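Is the Kinoshita open day worth it if you don't work in automation?
Asked by Yuzuki Sasaki, October

Hi all. My brother-in-law works for a packaging firm and he keeps telling me I should go to the robot open day at the Kinoshita workshop in Brodell, the one they do every fall. I teach shop at a middle school and I'd love to bring something back for my eighth graders, but I know close to zero about robots. I can run a band saw and I can wire a lamp, and that's where it stops.

What I want to know is whether they let you get near the machines or whether you stand behind a rope while a guy in a polo shirt reads slides at you. I went to one of those at the Femen plant a while back and it was mostly a video and a tote bag. Also, is there parking, and can I bring two kids along (not mine, my sister's, both pretty sensible)? I'd be driving 80 miles each way so I don't want to waste a whole day on it.

Thanks in advance!

Answer 1

Go. I went last October and had a great time, and I'm a retired mail carrier, so if I could follow it you'll be fine!

It's set up as a bunch of small stations and you wander between them. You sign in at the front, they give you safety glasses (bring your own if you're picky, theirs pinch), and after that you're pretty much on your own until the group talk at 11. I'd get there before the talk because it fills up and then it's hard to see anything. There's no rope. There is yellow tape on the floor at the big palletizing cell, and they're strict about that one, but at the bench stations you stand right by the table.

The bench stuff was my favorite by a mile. The big cell is loud and fast and everybody gets their phone out, but after five minutes you've seen what it does. At the benches it's slower and you can ask dumb questions. I asked a lot of them. The woman running the parts handling bench let me talk her ear off about how you teach the arm where to go, and she showed me on her laptop how each stop is just a saved position with a name, and you string them together like directions to somebody's house. I figured it would all be math. I'm sure there's math under it somewhere, but she wasn't typing any.

The parts they work with there are metal brackets, and they sit in a plain cardboard tray on the table. I liked that a lot, I have the same kind of cardboard all over my garage.

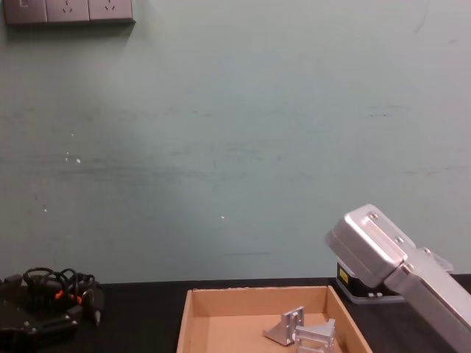

Do you need to sign up ahead of time?

Walk-ins are fine for the open day itself, but the hands-on slots have to be booked on the Kinoshita page, and they open two weeks ahead. Put in your email even if it says full, since people drop out the night before and they work down the list.

Back to your questions. I can't speak for the Femen one, never been, but there was no tote bag at this one and the only slides were in the group talk. That ran long. The first half was good, all about why picking up an odd-shaped part is harder than picking up a box, and the second half was company history and I snuck out for a coffee.

Parking is the weak spot. The lot out front is for staff and it's posted. You want the gravel lot behind building 222, and you have to drive past the entrance and come back around by the loading docks to get in. I missed it twice. From there it's a short walk, but wear real shoes, they won't let you onto the floor in sandals.

Kids were there when I went and seemed happy enough. I'd ask about the age limit for the hands-on slots though, I didn't pay attention to that part. Bring snacks - the vending machine had eaten my dollar by ten in the morning and the food truck didn't show until lunch.

For your eighth graders I'd ask the bench people about gripping. The one I talked to had me try picking up a bracket with two rulers held like chopsticks, no fingers, and I dropped it over and over. You could do that in a classroom for free. She also said they sometimes give teachers scrap parts if you email afterward. I'm not a teacher so I never tried it.

Answer 2

It's ok. Bit crowded. The Cullar people had a table last time with their little training arm and that was better for beginners imo, but I don't know if they're coming back this year. Parking is bad like the other person said. Take the bus if you're staying in Brodell.

Answer 3

Adding to the first answer on the kids thing. My daughter was told she had to be 12 for the hands-on slot but could watch from anywhere outside the tape. She was 11 at the time and pretty mad about it. Bring ear protection if yours don't like noise, the compressor near the back door kicks on without warning and it made her jump every single time. They had foam plugs in a bowl at the sign-in desk but those never stay in small ears.

With that drive I'd aim for the morning and be out by two. The stations start packing up well before the posted closing time and we missed the welding one completely.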